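Table litter

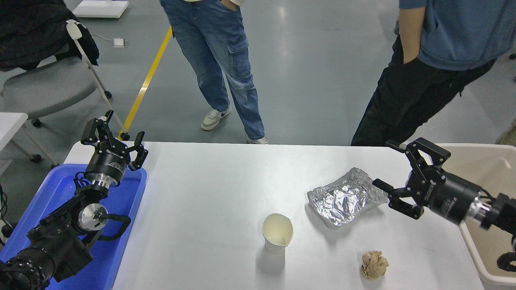

Table litter on a white table: a paper cup, a sheet of crumpled foil and a wadded ball of paper.

Table litter (also tabletop waste, table leavings, and in parts of Devness "the left-bys") is the small dry trash left on a table after people have eaten, drunk or worked at it. The term covers cups, wrappers, foil, napkins, paper scraps and the like. It does not usually cover plates, silverware or anything that gets washed and used again. Food scraps are a borderline case, see below.

Clearing table litter is one of the most common small chores in homes, offices, canteens and workshops. Mostly done by hand, mostly in under a minute.

Contents
1 Name
2 Common items
3 Sorting
4 Clearing methods
5 Trays and bins
6 In shared rooms
7 The Wornside count
8 Food scraps
9 See also

Name

"Table litter" is the usual form in housekeeping guides. "Tabletop waste" turns up in building rules and cleaning contracts. "Left-bys" is local to Devness and the villages near it, origin unclear; the usual story is that it comes from "left by the plate," but no early written source backs this up. Sometimes spelled leftbys, one word.

Not to be confused with litter in the outdoor sense, or with cat litter.

Common items

Paper cups. The most common item in offices and break rooms. Most are paper with a thin inner lining that keeps the drink from soaking through. Sold plain or printed. The rim is a rolled edge and gives the cup most of its stiffness, so a cup that has been squeezed or stacked badly goes oval at the top. Empty cups tip over easily. Cups with liquid still in them are the main cause of spills during clearing.

Aluminum foil. Used for sandwiches, baked potatoes, leftovers. Comes off the food wrinkled and stays that way, since foil holds a crease. Flattened foil takes up more of the table than anything else in the group but weighs next to nothing. Can be lifted by a draft from an open door. A tight ball of foil is easier to carry and, in many sorting systems, easier to catch.

Wadded paper. Napkins, receipts, wrapping paper, notes, the paper bag a roll came in. Brown and tan papers are often unbleached. Wadding is more or less universal and seems to be habit, people do it while talking. A wad opens up slightly after it is let go, how much depends on the stiffness of the paper. Rolls off tables.

Other items: straws, stirrers, sugar packets, bottle caps, tea bag tags, twist ties, plastic film, toothpicks, pencil shavings.

Sorting

Rules differ from town to town and the local list always wins. General pattern:

Cups — often not accepted with ordinary paper on account of the lining. Some places collect them separately. Empty them first in any case.

Foil — accepted with metals in many towns if clean. Foil with baked-on cheese or grease goes in the trash. Small loose bits can fall through sorting screens, so several pieces are often pressed together into one ball.

Paper — clean and dry paper is accepted nearly everywhere. Used napkins are not. Receipts are often printed on coated thermal paper and are kept out of the paper bin in many places.

A common home test for telling foil from metal-look plastic film is the scrunch test. Squeeze it in the fist and let go. Foil stays scrunched, film springs back. Works on snack bags too.

Clearing methods

Piece by piece. Each item picked up and carried or dropped in a bin next to the table. Slow but nothing gets mixed. Best where items are to be sorted.

Nesting. The cup is used as a container, with the small wads and scraps pushed down inside it. Very common. Fast, one trip, one hand. Recycling offices dislike it, as the whole bundle generally ends up handled as trash. A cup with a little coffee in the bottom will soak whatever is put in it.

Wrapping. Same idea with foil. Scraps put in the middle, corners folded in, the lot squeezed. Also spoils the sorting.

Sweeping. Side of the hand or forearm drawn across the table toward a bin or tray held at the edge. Good for crumbs. Poor for cups, which roll in a curve because the base is narrower then the top.

Full cloth. Only with a paper tablecloth: corners gathered, everything taken up in one bundle. Seen at parties and church suppers.

Order matters somewhat. Standing cups first is the usual advice, as they are the things that get knocked over. Light flat pieces next. Wads and crumbs last, then a wipe. A white or pale table shows up crumbs and rings and is wiped more often; dark tables hide crumbs but show smears.

Grip is seldom a problem with cups, which are held by the side, lightly. Too hard and the wall folds. Foil lying flat is harder to get hold of than it looks. Pinch a raised crease and lift from there, do not scrape at the edge with a nail. It tears.

Trays and bins

Table litter is commonly moved by way of a tray, a bin or both. A tray with a raised rim keeps round items from rolling off and holds small drips. Plastic trays in strong colors are popular in canteens and workshops, easy to spot and easy to rinse.

Bins set right next to the table cut down on walking and on dropped pieces. Height is the main thing. A bin with walls close to table height lets items be pushed straight over the edge, a low bin means more misses. Tall pale bins look dirty fast.

Two containers, one at each side of the table, is a common layout where waste is split. Which side takes what is a matter of house custom. Labels help for about a week, after which people go by color or by whatever is already in there.

The Flesia caddy, a two-part table bin with a lift-out liner, was sold mostly to schools and small canteens. Each half clipped to the table edge. Known for the clip breaking. The Usman tray is a later and simpler thing, a shallow tray with one cut-down side so that crumbs can be swept in without lifting. Still made.

In shared rooms

Litter left on a shared table tends to draw more. One cup becomes four by the afternoon. Cleaning guides put this down to people reading the table as already in use as a drop spot, and advise clearing single items quickly.

Signs asking users to clear up after themselves are common, and their effect is disputed. A bin within arms reach seems to do more than a sign. Removing the bins altogether has been tried in several office buildings, with mixed results — litter moved to windowsills.

In workshops and other rooms with concrete floors and painted floor lines, tables are often cleared on a fixed round, start and end of shift, with loose paper and foil kept off the floor inside the lines.

The Wornside count

The best known local survey of table litter was made at the Wornside market hall in November. Every item left on the public tables was picked up, sorted and tallied over 17 days. The total came to 789, for a hall with seating for 56. Earlier guesses had put the figure at over 800 so the result was treated as close to expected.

Paper cups were the largest group. Napkins and wadded paper second, foil a distant third. Straws were counted with "other," which has been criticized, as was the decision to count a cup with paper stuffed in it as one item. The results were posted in the hall on Wednesday, December 25, 2019, when it was closed, and so were not much read until the new year.

No second count has been made.

Food scraps

Whether crusts, peels and cores are table litter is not agreed. Older household manuals leave them out and treat them as kitchen waste. Cleaning contracts usually put them in, as the same person clears both. Where food waste is collected for compost the split has practical use: scraps one way, dry items the other. Paper napkins can often go with the scraps. Lined cups and foil can not.

See also

Crumb brush
Busing (restaurants)
Paper cup
Aluminum foil
Waste sorting
Tablecloth, paper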